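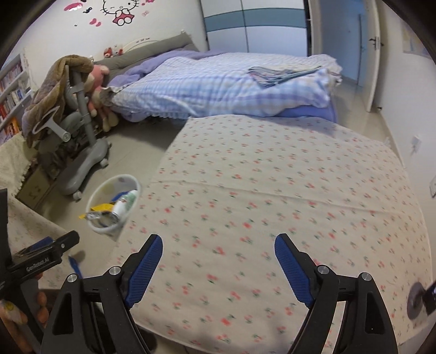 조모는 아직 손이 없는 학생이었다. 우리가 물건을 집는 모습을 기록해서 보내면, 조모는 그것을 보고 집는 법을 배웠다. 나는 두 손에 집게를 하나씩 들고 언니의 침실에서 그 기록을 만들었다. 침대 옆의 넓은 자리에는 작은 빨간 무늬가 있는 크림색 천이 덮여 있었다. 시작하기 전에는 늘 집게의 파란 패드 두 개를 넓게 벌리고, 그 사이에 아무것도 없는 상태로 잠시 기다렸다. 조모에게는 그 기다림도 수업의 한 부분이라고 들었다.

수업을 검사하는 사람은 셀바라지 위크라마싱헤 씨였다. 나는 그를 만난 적이 없다. 그는 우드홀름 사무실에서 내 기록을 하나씩 열어 보고 짧은 글을 보냈다. "좋습니다." "너무 빠릅니다." "왼손이 놀고 있습니다." 나는 한국어로 일한 지 4년이 되었지만, 왼손이 논다는 말은 그때 처음 배웠다. 그 뒤로는 왼손에게 미안해서 무엇이라도 잡게 했다.

5월의 목표는 313개였다. 나는 처음에 이 숫자가 작다고 생각했다. 물건 하나를 들고, 옮기고, 내려놓는 일은 금방 끝나기 때문이다. 그런데 같은 일을 매번 조금 다르게 해야 했다. 똑같은 길로만 손을 움직이면 조모가 그 길만 외운다고 했다. 그래서 나는 가까이에서도 집고 멀리에서도 집었다. 서두르는 사람처럼 집어 보고, 잠이 덜 깬 사람처럼 집어 보았다. 잠이 덜 깬 쪽은 연기가 필요 없었다.

언니는 문 앞을 지나가다가 한참 서서 보았다.

"그냥 손으로 하면 안 돼?"

"그러면 조모가 못 따라 해. 조모의 손은 이렇게 생길 거니까."

"생길 거라고? 아직 없어?"

"마르샹에서 만들고 있어."

언니는 고개를 끄덕였지만, 마르샹이 회사인지 사람인지 묻지 않았다. 부엌으로 가면서 말했다. "아직 태어나지도 않은 애한테 과외를 시키는구나."

그날 오후에 나는 병 하나를 가지고 오래 고생했다. 세게 잡으면 병이 패드 사이에서 돌았고, 약하게 잡으면 천 위로 미끄러졌다. 넘어진 기록이 13개가 되었을 때 나는 그것을 모두 지우려고 했다. 지우기 전에 셀바라지 씨에게 먼저 전화했다. 그의 목소리를 들은 것은 그때가 처음이었다. 글보다 훨씬 느린 사람이었다. 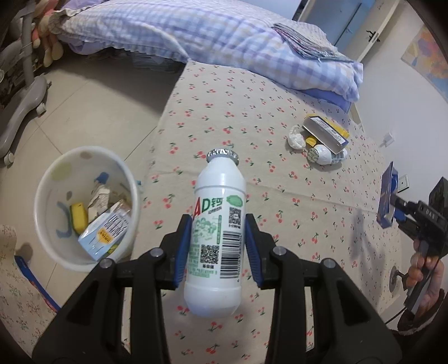 "실패한 시도도 학습에 쓸모가 있습니까?"

"실패라고 표시해 두면 쓸모가 있습니다. 표시가 없으면 조모는 그것도 올바른 방법이라고 배웁니다."

나는 그 대답을 공책에 적었다. 그리고 넘어뜨린 기록마다 표시를 붙였다. 표시를 붙이려면 기록을 다시 보아야 했다. 화면 속의 집게는 내 손인데도 남의 손 같았다. 병에 닿기 바로 전에 집게가 아주 조금 멈췄다. 다음 기록에서도 멈췄고, 그다음 기록에서도 멈췄다. 나는 내가 그렇게 하는 줄 몰랐다.

다음 날 셀바라지 씨에게 글을 보냈다. 닿기 전에 멈추는 버릇이 있는데 고쳐야 하는지 물었다. 답은 저녁에 왔다.

"알고 있습니다. 다른 분들 것까지 모두 2,237개를 보았는데, 그 버릇으로 누구의 기록인지 구별합니다. 사커 팀에는 병을 잡은 뒤에 꼭 한 번 흔드는 분이 계십니다. 그대로 두십시오."

나는 그 글을 언니에게 소리 내어 읽어 주었다. 언니는 내가 어릴 때도 그랬다고 했다. 우리 고향 집에서 계란을 꺼낼 때 손을 바구니 위에 세워 놓고 숨을 한 번 쉬었다고 했다. 어머니는 그것이 답답해서 계란을 직접 꺼내셨다고 한다. 나는 바구니만 기억이 나고 내 손은 기억이 나지 않는다.

마지막 기록을 보낸 뒤 약 한 달이 지나서 우드홀름에서 짧은 영상이 왔다. 마르샹의 손이 긴 책상 위에서 컵 쪽으로 내려가고 있었다. 파란 패드가 양쪽으로 벌어졌다. 컵에 거의 닿았을 때 손이 멈췄다.

"고장 났어?" 언니가 물었다.

"아니, 기다려 봐."

손은 컵을 잡고 천천히 들어 올렸다. 언니는 영상을 처음으로 돌려서 한 번 더 보았다. 나는 저녁을 준비하러 가서 냉장고를 열고 계란을 꺼냈다.

홈 > 읽을거리 > 짧은 소설
마지막 수정: 2024년 5월 5일
문의하기 | © 이 글의 저작권은 글쓴이에게 있습니다 | 맨 위로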